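Workshop notebook, December, 4 p.m., brick room

Started on the white cabinet today, the one with the ribbed glass in the door, and I'm writing this down before I forget which bits I've decided and which I'm still chewing on. Konley wants the whole room ready to use as a display corner, so the cabinet has to look like somebody cares about it, and the shelves next to it have to hold real stuff instead of whatever got parked there last.

First thing, the door. I like it more than I thought I would! The ribbed glass throws streaks of light back at you, and the wavy top border is the kind of thing I'd normally call fussy, but against that old brick it works. The little brass-colored knob stays. I had a bag of black ones from Corkent all picked out and I'm sending them back (400 of them was the minimum order, don't ask). 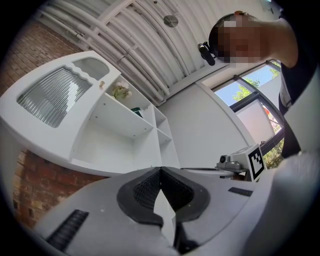 Ezequiel Nava

Cubbies next. The side panels have small screw holes in them and I went back and forth on filling those. Filler and a dab of white would do it, but then we lose the option of moving a shelf later, and we always end up moving a shelf later. Leaving them open for now. If anybody feels strongly, write it in the margin.

The fake flowers on the upper shelf — cream petals, yellowish-green leaves — can stay where they are. I was all set to pull them and then I stood back and they're the only soft thing on that side of the room. The small dark green thing in the compartment lower down I'd like to shift over one, it gets lost in there. Try it by itself first, then with a stack of the Purkari catalogs beside it.

About the brick. Cervantes told me the wall goes back to 1930 and I believe it, the lower courses are pretty weathered and you get orange, brown and nearly black all mixed together. I do NOT want to paint it. I'd brush it down with something dry and stiff and leave it alone. Whoever does that, please throw a sheet over the cabinet first, the grit gets into everything and I'll be picking it out of the glass ridges till spring.

Ceiling pipes are white, ceiling is white, done, not touching it. I'd wipe the clamps if the tall ladder turns up.

Over to the table. Plain white top, good big working surface, and I want it kept that way. No parking drill boxes on it overnight. The open shelving past it has a square cubby with nothing in it, and my plan is to use that for the sample tiles, so they're within reach when you're standing at the front edge. I've got 17 tiles in the crate and I think they'll go in on their sides if I make a divider. Scrap board is fine for that.
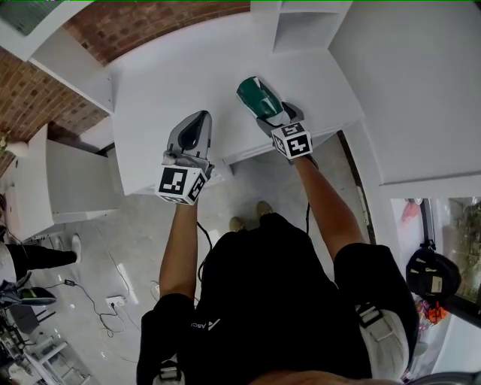 At the white table, brick wall and cabinet to the left.

Bags want a proper place too, they land on the floor by the table every single time (mine included). A row of 4 hooks would sort it. I'd put them on the big white panel on the right, toward the dark strip, but I need to knock on it and find out what's behind before I go drilling.

Still to do:
Return the black knobs to Corkent
Measure the square cubby, inside width and depth
Cut the divider
Ask Konley if the cabinet door needs a lock
Hooks, once I know about the panel

Leaving the tile crate under the stairs tonight. Key's in the usual tin.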